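Estulside packing day fills 478 parcels

A packing day run by Indero and Noris has filled 478 parcels for households in Estulside. Wipes and packets of snacks were sorted into sets before being boxed at the Kerekes building.
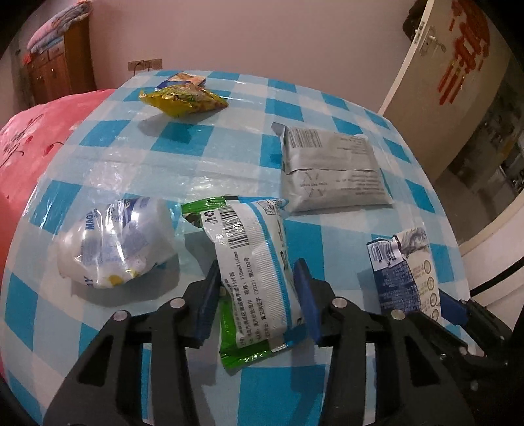
Each parcel holds 11 items, all sealed and light enough to post. Wet wipes go in first, flat against the side – snack packets are laid on top so they are not crushed. Anything with a split seam is set aside.

Checked plastic sheets cover the sorting surfaces and are wiped down between batches. Printed packets are kept with their labels readable, including those in Chinese.

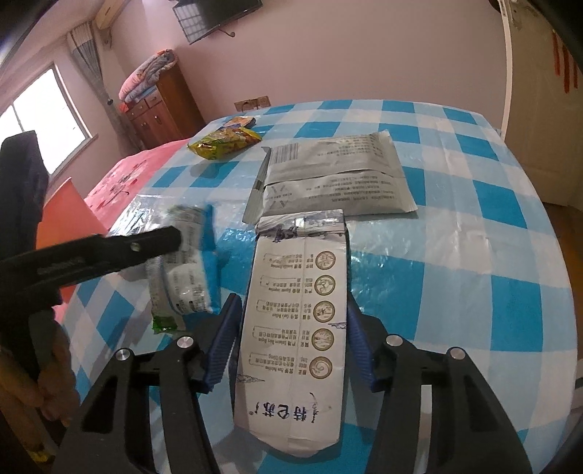
Noris said the smaller sets had been easier to check than last year's mixed boxes, and that it would like to see more wipes included next time.

A further 175 parcels will be packed in October. Requests can be left at the Kerekes front desk until 4pm.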